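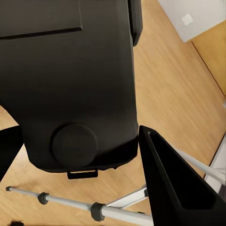

Feltance F2 two-finger gripper, reviewed after a home build

Posted November 3, 2018

I bought the Feltance F2 as a kit to go on the end of a six-axis arm I have been putting together in the spare room. It has now been through one full build, one teardown and a second build with different fingertips. What follows covers the mechanical side, the controller, and the simulator files that come with it. I paid for the kit myself.

What comes in the bag

The kit is the palm, the two fingers, a geared motor with encoder, a driver board, a wiring harness and 16 screws in a single unlabeled bag. Two lengths are mixed together. The longer ones go through the palm and the shorter ones hold the finger carriers, and if you put a long one in a carrier it will touch the rack before the head seats. The manual shows this correctly but gives the lengths only on the last page. Sort them first.

Both fingers are black and hollow on the inner face. The channel keeps the weight down and leaves somewhere to run a sensor wire. The outside is a plain taper to a narrow tip, good for reaching down beside an object but poor for anything that needs a broad contact patch. Feltance sells flat pads separately. I printed my own.

Assembly

First build took me an evening. The second took much less, and most of that was the harness. Total mass with the motor, weighed on a kitchen scale, is 514 grams, slightly more than the data sheet gives. I assume the sheet leaves out the cable.

The rack and pinion needs shimming. As supplied there was enough play at the fingertips to see, and closing on a thin part gave a different position every time. One shim behind each carrier cured most of it. Volkan Erdem, who has the same gripper on a much stiffer arm, used two on the left side and none on the right, so I would not copy my numbers. Measure yours.

The wrist adapter fits the common bolt circle without drilling. The locating pin was oversize on mine and had to be dressed with a file.

Controller

The driver board takes position and current commands over serial. Position mode works as described. Current mode has a dead band at the low end, and light grips are hard to hold steady: ask for a little and you get nothing, ask for slightly more and the fingers snap shut. Firmware 2 improves this and should be loaded before anything else. Halvard Berge runs the Istach forum where most of the useful wiring notes have ended up, and his thread on the dead band is better than the manual.

The encoder loses its zero at power off. You have to home the fingers on every start, and homing means driving them fully open against the stops. Leave room for that.

Simulator files

I expected to ignore these and ended up using them more than the hardware. The package contains a model of the gripper, a wrist camera definition and a sample room with a wood floor and some loose objects. It loads in Oterport with no editing. The finger geometry matches the real parts closely enough that a clearance problem in the model was a clearance problem on the bench.

Large objects are where the model earns its keep. With the wrist camera looking down on a big black case, both fingers show at the sides of the view, and the case takes up most of the view between them. Any grasp has to go for a small feature, a tab or a rail, and the wrist angle has to be worked out from there. Long thin things such as a metal pole on the floor are a better match for this gripper. The trouble with those is knowing how close the tips are to the boards.

Contact is the weak point. Friction defaults are too high, and objects stick to the fingers in a way they never do in my spare room. I lowered the values until a simulated grip slipped at the same current as the real one, an afternoon's work. Black objects against black fingers also gave my edge detector trouble, in the model and out of it. A strip of pale tape along each real finger helped — I edited the material in the model to match.

Compared with the Åberg

I used the Åberg parallel gripper in January on an earlier version of the arm. It is stiffer out of the box, keeps its zero, and needs no shims. It also has a shorter stroke, costs a good deal more and ships without a simulator model. For repeat work on small parts I would buy the Åberg again. For a home arm that gets rebuilt often, the Feltance is easier to live with.

Faults so far

One cracked strain relief on the harness, replaced free. One stripped screw, my fault. Slight wear on the rack near the closed end.

Rating: four out of five. I took the point off for the zero loss. A spare pinion is on order, and I will add a note on the wear when I next have the palm open.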